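Nullau bench - release fault, June

Photos from the two-arm pick-and-place bench at Drarnside. The job is to put the blue cube and the red cube in the wicker basket. During a run of 315 cycles the arm controller stopped with a release timeout 4 times, always on the blue cube.

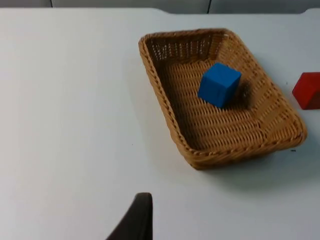 Blue in the basket, red still on the table. 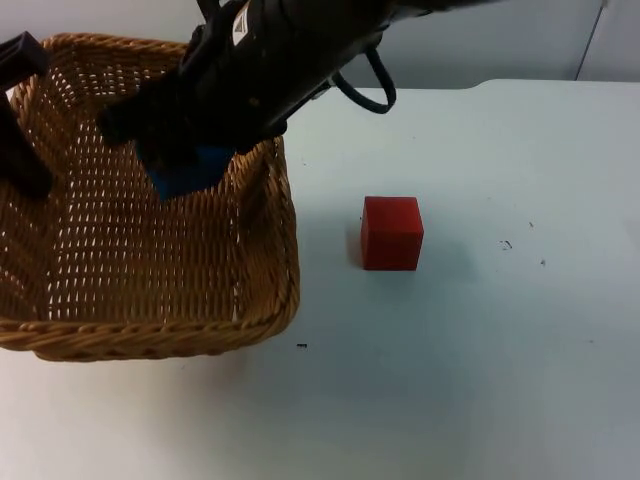 Blue cube in the gripper, over the basket. 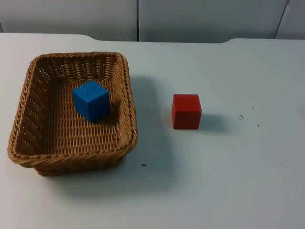 Both arms clear of the bench camera. 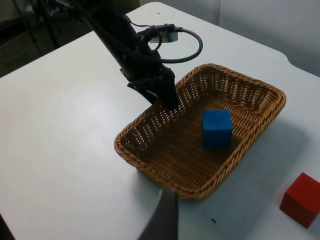

Closer view of the other arm, with its cable loop.

Femke Van Hecke traced the timeout to a worn connector at the wrist - it dropped the jaw position signal for some 90 ms. Connector replaced, timeout setting left as it was. Logs are with Ognjen Obradović.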